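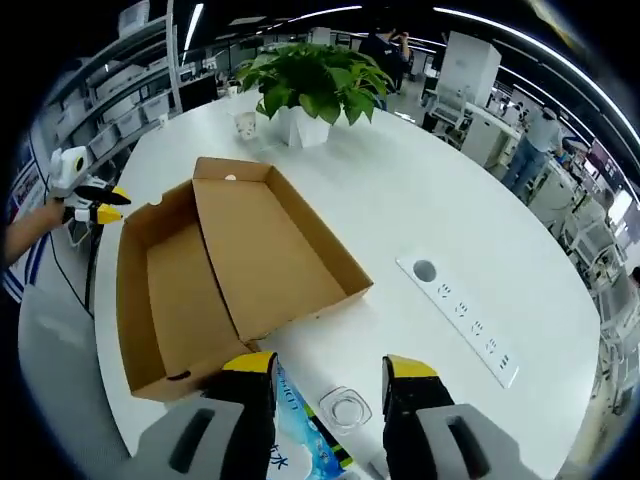 An open shoebox-style carton on the work table, with two hand-held grippers in use.

Packing Small Goods at a Shared Table: Workshop Tips from the Cirora Study

Last updated: Sat 11 January
Reading time: 6 minutes

The Enudum workshop program publishes these notes for members who pack, sort or put away small goods at a bench, and for groups that record such work with hand-held grippers. They draw on the Cirora study, in which people carried out everyday packing tasks with grippers in their hands while a camera on each tool recorded the motion. The recordings were then used to train a pair of robot arms to do the same tasks.

The study collected 1070 recordings of one job: placing a soft package and a small dish in a hinged carton and closing the lid. Birger Wallin led the bench work and Hae-won Yoon the analysis. A full account is available from the program office. What follows is the part that applies at a table, whether or not a robot will ever be asked to repeat the task.

Choosing and preparing the box

A carton with an attached lid is easier to pack with one hand than a carton with a separate lid. Fold the lid fully back before starting and crease it along the hinge several times, first one way and then the other. A new lid tends to spring forward, and in the early recordings people often gave up a hand simply to hold it.

Stand the box so that the hinge faces away from the person packing. Packers who turned it sideways reached over a wall on every placement and brushed the wall with a sleeve or a cable. The trained arms copied this faithfully. When the box was turned to face the packer and the task recorded again, the brushing largely disappeared from both the human and the robot work.

Ventilation or finger holes in the side walls are useful for carrying. They should not be used for pulling the box across the table while it is being filled. Corrugated board tears from the hole outward, and a torn front wall will not hold a tuck flap.

If the box slides, place a square of rubber shelf liner under it. Tape also works, but it lifts the paper face of the board when removed. Members at the Dusby bench use a strip of low-tack painter's tape folded into a loop, and report no damage provided it comes off the same day.

Laying out the goods

Place every item on the table before the first one is picked up. Items taken from a lap, a pocket or a neighboring shelf produce long, uneven reaches, and in a recording these are hard to learn from. At home they are merely tiring.

Keep soft packages flat, with the printed side up if the label will be needed later. A soft package should be lifted by a seam or a corner fold and supported from beneath as soon as it clears the table. Gripping it across the middle pushes the contents to the ends. It will then stand higher in the box than expected, and the lid will ride on it.

Clear glass and clear plastic deserve separate treatment. A transparent dish on a white surface is difficult for a camera to find and not much easier for a tired person. The study compared a plain white tabletop with the same tabletop under a dark cloth mat. With the mat, the trained arms completed the dish placement in a clearly larger share of attempts. The mat made little difference for the soft package. A dark placemat, a cutting board or a folded dish towel will serve the same purpose in a kitchen.

Handle shallow dishes by the rim, with one finger inside and one outside. Do not pinch a dish across its full width. The grip feels secure at the moment of lifting and fails when the dish touches the box wall.

Order of packing

The following order gave the fewest restarts in the study and is recommended for general use.

– Flat, soft goods go in first and are pressed gently into the corners.
– Rigid items follow, set down on the soft layer.
– Glass goes in last, with the open side down if the dish is empty.
– The lid is closed with both hands, one at each front corner.

Packers who placed glass first frequently removed it again to make room. Such corrections are natural in daily life. In training data they teach a robot to take things out of a box, and Ms. Yoon's group found that the arms sometimes did so without any apparent cause. Recordings with a removal in them were set aside and analyzed separately.

Working with two hands or two grippers

Decide before beginning which hand holds and which hand moves. The holding hand stays on the box wall nearest the item being placed. It should not hover. A hovering hand blocks the view of the other, and in the study this was the most common fault in the footage.

When two people share a table, each should work from a fixed side and agree on a spoken cue for passing an item. The word used does not matter. The Kong bench uses "yours," said before the item is released.

Start each attempt with the grippers fully open and clearly apart, and finish it the same way. Close them at an even speed. Beginners tend to snap the fingers shut on a light item, which then moves before it is held. A useful exercise is to pick up a paper cup and set it down again without denting it. Mr. Wallin assigned this to new participants on their first morning, and asked them to return to it after any long break.

Rubber or soft plastic fingertips should be wiped with a damp cloth at the start of each session. Cardboard dust builds up quickly and makes smooth wrapping slip. Replace the tips when the edge becomes shiny.

Keeping the table clear

Cups, plants and personal items may remain on a shared table if they stand outside the reach of both hands. The study did not clear its tables entirely, and this was deliberate. Arms trained only on bare tables performed poorly when an ordinary object was set down beside the box. Arms trained on tables with some everyday items present were steadier. The items were moved between recording sessions so that no single position became part of the task.

Open drinks are a different matter. They belong at the far side of the table, and never next to a power outlet. Where sockets are built into the tabletop, keep the box and all liquids well away from them, and close any covers provided.

Route cables away from the working side. A cable that hangs from a tool should have enough slack to reach the far corner of the box and no more. Members have asked whether cables may be clipped to the sleeve. This is permitted, though a clip at the forearm is preferable to one at the wrist.

Chairs should be pushed in when packing is done standing. Participants who kept a chair behind them leaned back toward it, and their reach became shorter as the session went on.

Pace and rest

Speed was not found to be a useful goal. Participants were free to choose their own pace, and the recordings that produced the best results came from those who worked slowly enough to avoid corrections. A session was limited to 100 attempts. Error rates rose noticeably near the end of longer trial sessions held in October, and the limit was introduced afterward.

For household packing, such as preparing parcels or boxing up a cupboard, the program suggests stopping at the end of each shelf or category. Label the box at once, on a side wall and on the lid.

What the results do not show

The study used one style of carton and a small set of goods. It did not test heavy items, wet items or anything sharp, and the tips above should not be extended to them. Three participants were left-handed, too few for a separate finding. Groups planning their own recordings should run a short trial with their own boxes and compare it with these notes before collecting in quantity.

The dark mat result has been repeated at the Dusby bench with a different tabletop. The packing order has not yet been repeated elsewhere, and the program would welcome reports from members who try it, including reports of failure. Please state the kind of box, the goods packed and whether one or two people were at the table.

Contact: Enudum workshop program office, bench inquiries desk | © Enudum. All rights reserved. | Back to top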